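Standberg House, Shared Kitchen: the Washing-Up Area
December 2023

The kitchen on the second floor has been open to residents since March and serves 55 households. The sink has two bowls, the larger on the left.

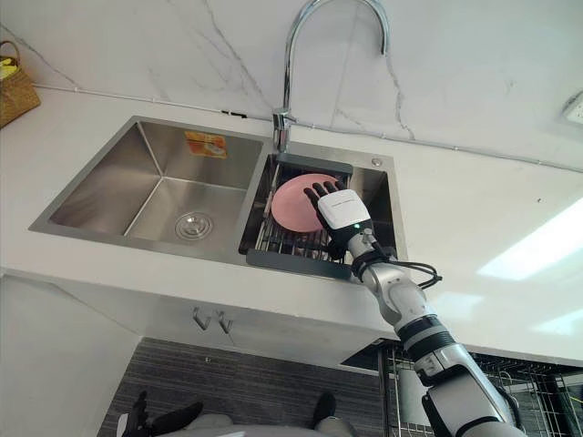

Sink and drying rack, with a pink plate.

Dishes are to be left on the rack and put away the same evening.

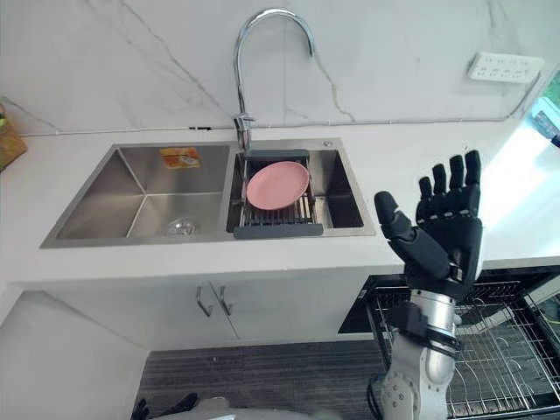
Renu Sachdeva asks that the rack be rolled up overnight, as large pans do not fit in the small bowl otherwise.

The request has been passed to the house office. 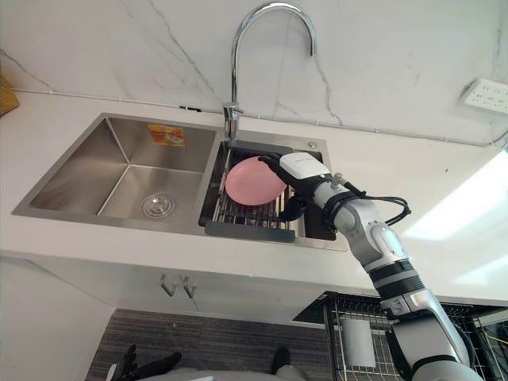
Residents are reminded to rinse the bowls after use. Food scraps should go in the bin. The round strainer in the left bowl catches only what is missed.

Spare cloths are kept in cupboard 106,

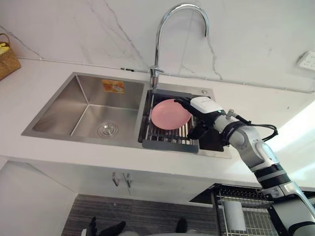

and tea towels are changed weekly.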